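How to Read an IPO Filing Before You Place an Order

When a company plans to sell shares to the public for the first time, it files a registration statement. For U.S. companies this is usually Form S-1. The document is long and most of it is written by lawyers, but you can get what you need from it in an evening if you know which parts to open. This page walks through the steps using the filing of Forkadska, a maker of warehouse software whose prospectus runs 188 pages.

Step 1: Find the latest version

Go to the SEC's EDGAR search page and type in the company name. You will probably see several entries. The first is marked S-1. Later ones are marked S-1/A, and each of those is an amendment. Open the newest amendment. Early versions often leave the price range and the number of shares blank, and the financial tables may be a quarter out of date.

If a company goes by a brand name, search under the legal name too. Forkadska files under the name of its parent, Goten, and a search for the brand alone brings up nothing.

Step 2: Read the cover and "The Offering"

The cover gives the number of shares and the expected price range. A few pages in, a section called "The Offering" lists the following:

Shares sold by the company
Shares sold by existing holders
Shares outstanding after the offering
The underwriters' option to buy more shares
Voting rights for each class

Check who is selling. Money from shares sold by the company goes to the company. Money from shares sold by existing holders goes to those holders.

Step 3: Work out the value

Multiply the shares outstanding after the offering by the top of the price range. Use the total for all classes, and don't use the number of shares being sold, which gives you only the size of the deal.

Then look for options and restricted stock units. They are normally left out of the outstanding count and listed in a note below it. Add them for a fuller figure. The result will be a little high, as holders have to pay to exercise options, but it is good enough for comparing one company with another.

Step 4: Go to the financial statements

Skip the summary charts near the front. Turn to the pages numbered with an F and find the income statement and the cash flow statement. Write down revenue, gross profit, operating loss or income, and cash from operations for each year shown.

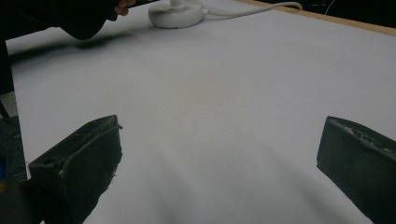
Gripper fingers over a tabletop.

Next, find the split between recurring revenue and one-time revenue. Automation companies often sell licenses, maintenance and services together, and the mix matters more than the total. Forkadska reports 1,118 customers, but a note on concentration says that 3 of them bring in about a third of revenue. The customer count on its own would not have told you that.

Step 5: Read the risk factors selectively

Most risk factors appear in every filing. Look for the ones with a name, a date or an amount in them. Forkadska names a supplier, Rey, whose contract ends in November, and a patent dispute with Drundlow. Search for each name in the rest of the document to see how often it comes up.

Step 6: Check the lock-up

Search for "lock-up" in the section on shares eligible for future sale. It states when insiders may start selling. Many agreements now allow part of the stock out early if the price stays above a set level, so read the whole paragraph and write down every release date or condition.

Step 7: Compare amendments

Keep the first S-1 open next to the newest amendment and compare the price range, the use of proceeds and the list of principal stockholders. A browser add-on that compares two blocks of text will save you time here.

Before you order

The final price is usually set the evening before trading starts. The first trade on the exchange may be well above it. If you are buying on the open market, use a limit order and redo Step 3 with your own limit price in place of the top of the range.

Page maintained by Huguette Boyer. For general information only.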